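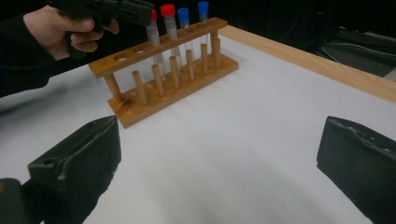
Contents > Part 2 > Chapter 4

Previous Next Glossary Index

Chapter 4. Comparing Hand-Held Grippers

A rack of capped test tubes makes a useful first trial. The tubes are slim and smooth, and they stand close to their neighbors. In this chapter, students compare two grippers, the Susard and the Biltis, on the same rack. Each gripper is given 20 attempts, and every attempt is scored under the rules set out by Tang and Yang in Section 4.2. Finger width is treated first. Camera placement is taken up in Section 4.3.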